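# Tabletop cleanup corner: your questions

Thanks for all the notes about the craft and snack tables at Tamiru - I love that so many of you want to set up the same thing at home!

**Do I really need a mat?**
Yes, yes, yes. Plain brown paper on a white table makes every crumb easy to spot, and you can get a whole roll for next to nothing.

**Which dustpan should I buy?**
A small one with a raised rim along the back and sides and a flat front lip. Mine has a slot in the handle too, so it goes straight on a hook by the sink. Nizar Semaan swears by the Fondik, but any light plastic one is great.

**Why two bins?**
So you can sort as you go! We put food bits in one and sponge scraps in the other on busy afternoons. If you're in a hurry, toss it all in together and sort later.

**My liners keep sliding down. Help?**
Go bigger than you think. Pull plenty of bag over the rim and let it bunch up on the outside - it looks messy and holds beautifully.

**Can I practice before the kids come?**
Please do, it's fun! Tear up an old kitchen sponge, add a few little rolls, and see how quickly you can get the mat clear. Hamdia Chala got hers down to 38 seconds.

**Should the brush be stiff or soft?**
Soft for crumbs. Stiff bristles flick them onto the floor. 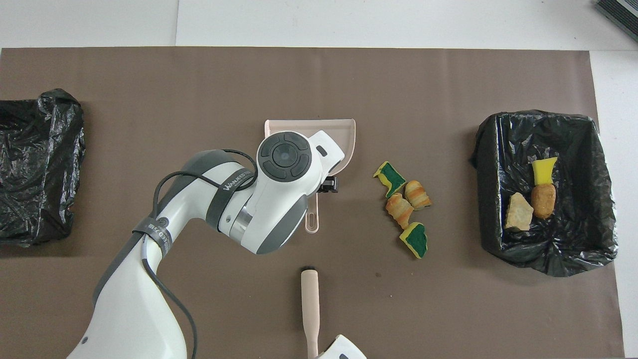
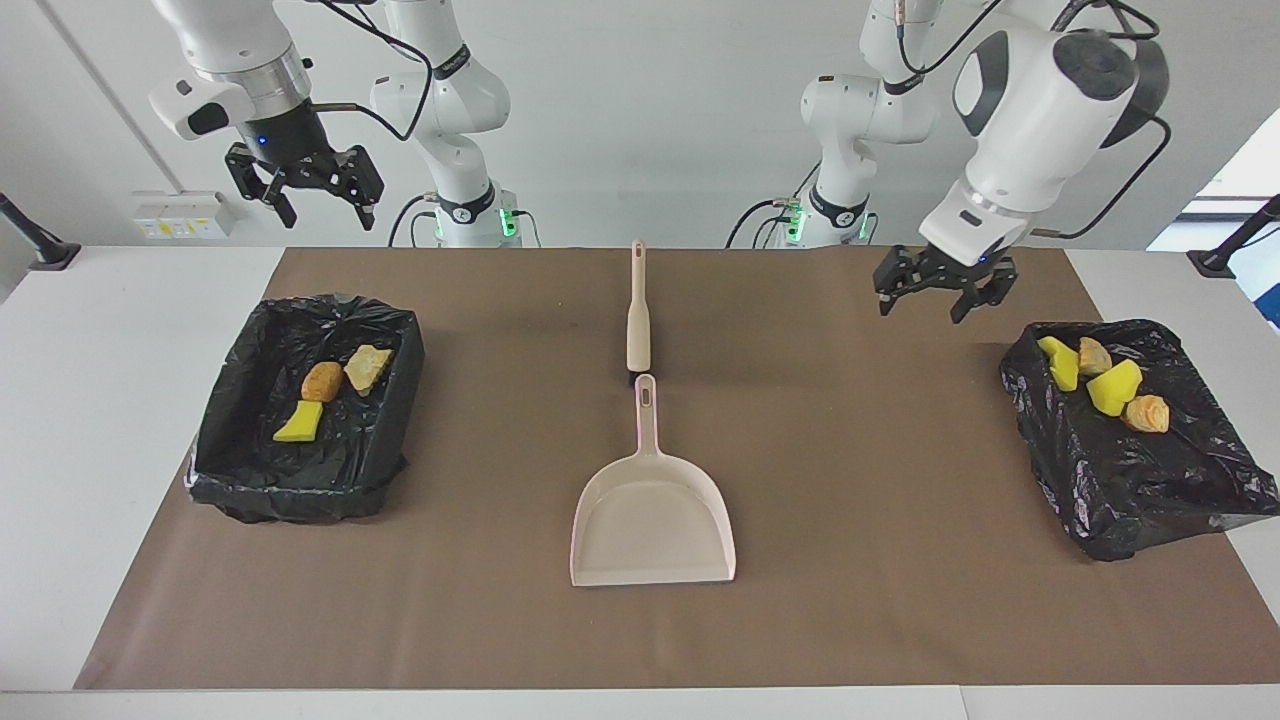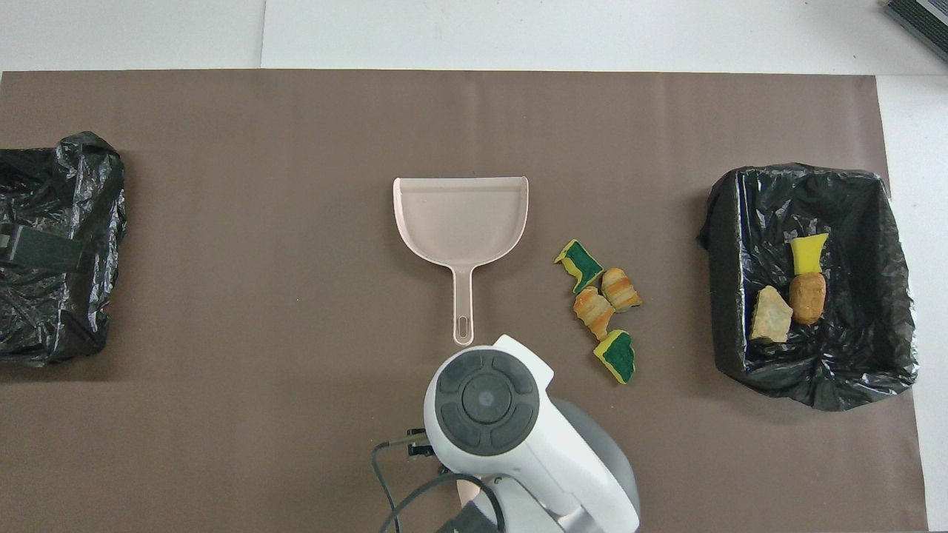

*The pink dustpan, the lined bins and the brown mat. Sponge and roll pieces are in the second and third photos.*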